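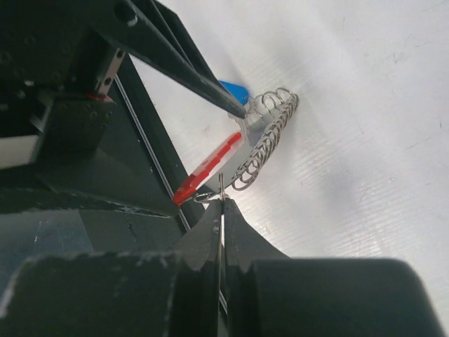
Fig. 4.1. Tige métallique maintenue entre les deux doigts d'une pince.

Chapitre 4
De la page à l'écran : adapter un récit vécu

Une autobiographie raconte rarement une vie dans l'ordre où le cinéma pourrait la filmer. L'auteur revient en arrière, saute des années, s'arrête longuement sur une matinée. Le scénariste doit choisir : garder cette voix, souvent en voix off, ou chercher des situations qui la remplacent.

Nous suivrons dans ce chapitre le cas de Palonska, long métrage tiré des souvenirs de Teodora Petek, monteuse de son. Le livre couvre 23 ans de carrière. Le scénario d'Ignacio Holloway n'en retient qu'un hiver, celui du procès contre le studio Bresex, et supprime la plupart des personnages secondaires. Deux collègues y sont fondus en un seul — procédé courant, qui pose des questions de droit traitées en 4.3.

La première version comptait 71 scènes, la version tournée 60. La section 4.1 compare les deux états du premier acte. On lira avant de commencer l'extrait reproduit en annexe, en notant les passages qui ne contiennent aucune action visible.

Notions abordées : cession de droits, ellipse, personnage composite, point de vue.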